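Skolluvura (film)

Skolluvura is a Christmas comedy about a family who get snowed in at a ski lodge with the people who have just bought it from under them. I've looked after this entry for a good while now, so forgive me if it gets a bit fond in places (it's my favourite festive film and I'm not going to hide it!). It was directed by Domingo Retamal from a script by Jinfeng Tan, who also plays the grumpy aunt.

Plot

The Closberg family turn up at the lodge for their yearly holiday and find another family already unpacking. Both have paid, the road shuts behind them, and there is one working bathroom. Most of the film is the two grandmothers fighting over the kitchen, and I could happily watch another hour of it. There's a long run of tea scenes in the middle, with each grandmother making a pot the other one refuses to drink, and by the third round I'm always up and putting the kettle on myself.

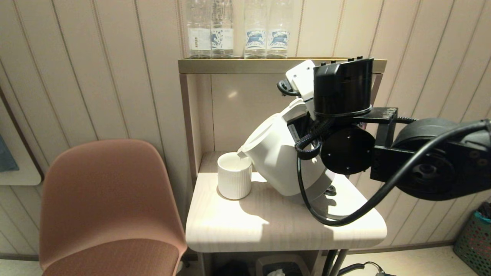
A white electric kettle tipped towards a ribbed white cup.

Production

The lodge isn't a lodge. The outside is a closed-down school with a false roof stuck on top, and the inside was built in a warehouse that used to belong to Grallisport, the sportswear firm. If you look at the skis in the hallway you'll spot the Grallisport name on nearly all of them — they were left over in the building and the crew simply used them. Filming took 29 days, all of it in a warm spring, so everyone in those big jumpers was boiling.

The dog, Qian, was meant to be in one scene only. Retamal liked her so much that she ended up following the family through the whole second half, and Tan had to rewrite the sledge chase so that Qian could steer.
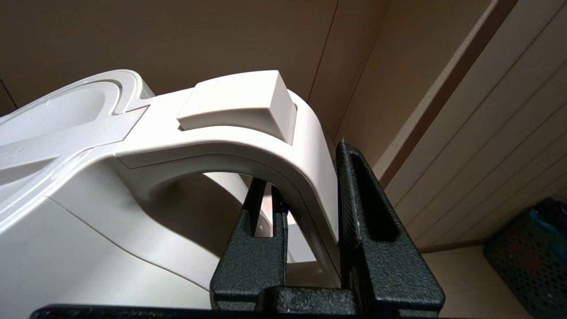

The snow was mostly paper, with foam for the close-ups. Around 400 sacks of it went on the school roof and the car park, and the wind took a fair bit into the gardens next door. The aunt's speech on the stairs was done in one go, and you can see the boy behind her trying not to laugh.

Release and reception

It opened in December on 47 screens and did poorly. The reviews I've found were lukewarm, mostly grumbling that the ending drags (it does, a little). Television saved it, with a late-night showing every year that slowly built up a crowd of people who know all the words. The room number on the lodge door, 3031, now turns up on mugs and jumpers, even though the building only has two floors.

A sequel was written but never filmed. Tan has said the story moved to a beach, with both grandmothers and Qian returning.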